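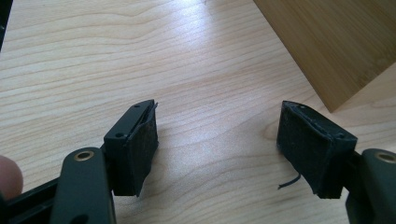

# Why Do Old Cutting Boards Warp? A Semester in the Uldale Kitchen

Ashton Hoani
Materials in Daily Life, final report
2025-02-17

## How I got started

My grandmother kept the same bread board for most of her married life, and by the time it came to me it rocked on the counter like a little boat. I loved it anyway, but slicing a tomato on it was an adventure, and when our class was asked to pick an everyday material and follow it for a semester, I already had mine sitting next to the toaster. I wanted to know why a flat piece of wood stops being flat, and whether a person with no workshop could do much to help it.

## What the reading told me

Wood takes in water from the air and gives it back again, all year long, even after it has been cut, sanded and sold. It swells a good deal across the grain and hardly at all along it. If one face of a board is wetter than the other, the wet face grows wider and the board bends away from it. I must have read that in three different library books before it sank in (I kept picturing it backward), and in the end I had to wet one side of an index card and watch it curl over my desk lamp.

Boards made of glued strips are supposed to behave better, as the strips pull in slightly different directions and partly cancel each other out. Bamboo, I was surprised to learn, is a grass, and has to be split and glued up before it can be a board at all.

## What I did

The Uldale residence has a shared kitchen, and I asked everyone on my floor to fill out a short survey about their boards. I got 40 replies, many of them much longer than I had asked for! People have feelings about this. One neighbor wrote most of a page about a board from the Gavalas market that her brother had once put through the dishwasher.

For the hands-on part I used matching offcuts from a hardware store. Some were washed and laid flat on a counter, the others washed and stood on edge. Half of each group got mineral oil first. Each evening I slid a feeler gauge under the middle and wrote down the gap in a notebook that now smells strongly of dish soap.

## What I found

The pieces laid flat cupped the most, and it showed within the first week. Standing them on edge helped more than oiling did, which I would never have guessed. The oiled pieces still moved, only more slowly. One unoiled offcut split along a knot and I had to drop it from the results, so that group is one short.

## Things I would change

I didn't control the humidity in the kitchen, and somebody was nearly always boiling pasta. I would also like to run it again in April, when the heat is off and the air is damper. As for the bread board, it stands on edge behind the kettle now. It still rocks, though I think a bit less than it did.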